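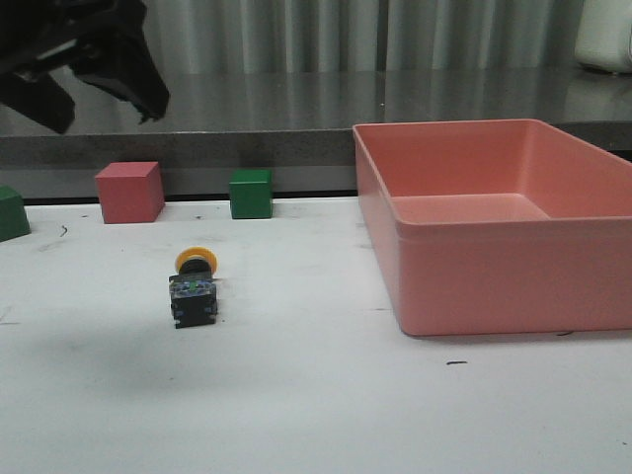 Man räumt doch sowieso jeden Tag auf, hieß es neulich in einer Zuschrift, wozu braucht es da einen Aufruf, und ob man fürs Sortieren von Klötzchen und Schaltern etwa ein Zeugnis mitbringen müsse? Nein, ein Zeugnis braucht niemand! Wir freuen uns über alle, die gern Dinge in die Hand nehmen, sie hin und her schieben und dabei eine Meinung bekommen. Und das mit dem täglichen Aufräumen stimmt, genau deshalb wollen wir ja wissen, wie ihr es macht.

Utano sucht Mitwirkende für den Sortiertisch

Für unsere nächste Runde im März suchen wir 20 Erwachsene, die mit uns einen Vormittag lang kleine Dinge ordnen, umordnen und wegräumen. Utano ist eine Werkstatt für Ordnungssysteme im Kleinen: Schubladeneinsätze, Schalen, Kästen, Beschriftungen. Wir bauen Sachen, in die andere ihre Sachen legen, und wir haben in den letzten Jahren gelernt, dass die schönste Schale wenig taugt, wenn man beim Hineingreifen jedes Mal am Rand hängen bleibt.

Unsere Sammlung umfasst inzwischen 557 Teile: Holzwürfel, Drucktaster, Klemmen, Knöpfe, Garnrollen, Schlüssel ohne Schloss. Manches davon rollt weg, manches verhakt sich, und bei einigen Stücken gibt es bis heute Streit, in welches Fach sie gehören. Ein Taster mit gelbem Kragen etwa, kommt der zu den elektrischen Teilen oder zu den gelben? (Im Team steht es unentschieden.)

Was ihr bei uns tut

Ihr bekommt einen Platz am Tisch, eine Auswahl aus der Sammlung und ein paar Behälter. Dann geht es los, erst ganz frei, später mit kleinen Vorgaben — nach Farbe, nach Größe, nach Gebrauch, oder so, dass eine fremde Person alles auf Anhieb wiederfindet. Zwischendurch tauscht ihr die Plätze und arbeitet mit der Ordnung weiter, die jemand anders angefangen hat. Das ist für viele der beste Teil des Vormittags, da wird gelacht und auch mal ordentlich gestritten. Am Ende sitzen wir bei Suppe und Brot zusammen und reden darüber, was gut von der Hand ging.

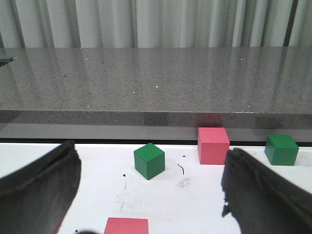 Am liebsten beginnen wir mit einer ganz einfachen Aufgabe, bei der alle sofort mitreden können. Große Erklärungen gibt es vorher keine, wir sagen nur: Bringt das bitte in eine Ordnung, die euch gefällt. Zwei rote und zwei grüne Holzwürfel auf einer weißen Platte genügen dafür völlig. Die einen bilden Farbpaare, die anderen stellen alle vier in eine Reihe und wechseln ab, und wieder andere können es nicht lassen, den schräg stehenden grünen erst einmal gerade zu rücken. Alles richtig! Aus solchen Anfängen sind bei uns schon die Einsätze der Reihe Brenlow entstanden, und für die flachen Kästen namens Verkis möchten wir es wieder so machen. Dass die Platte Flecken und Schrammen hat, darf euch übrigens ermutigen: An unserem Tisch wird gearbeitet.

Wen wir suchen

Ihr seid volljährig und habt Lust auf einen Vormittag mit anderen. Ob ihr zu Hause streng nach System lebt oder eine Krimskramsschublade habt, die kaum noch aufgeht, ist uns gleich lieb. Besonders freuen wir uns über Linkshänderinnen und Linkshänder, davon hatten wir bisher zu wenige. Der Tisch lässt sich im Sitzen und im Stehen nutzen, der Raum ist stufenlos erreichbar. Wer Farben schlecht unterscheidet, ist ausdrücklich willkommen, denn die Beschriftungen sollen auch ohne Rot und Grün funktionieren.

Zeit und Ort

Beginn ist um 11 Uhr in der Werkstatt im Teixeira-Hof, zweiter Eingang, das Tor steht offen. Rechnet mit drei Stunden einschließlich Essen. Fahrtkosten innerhalb der Stadt erstatten wir, und alle nehmen einen Schubladeneinsatz ihrer Wahl mit nach Hause.

Anmeldung

Schreibt uns über das Kontaktformular ein paar Zeilen, Stichwort Sortiertisch. Erzählt gern, welcher Gegenstand bei euch seit Jahren keinen festen Platz findet — den dürft ihr auch mitbringen, sofern er auf den Tisch passt. Essenswünsche bitte gleich dazuschreiben.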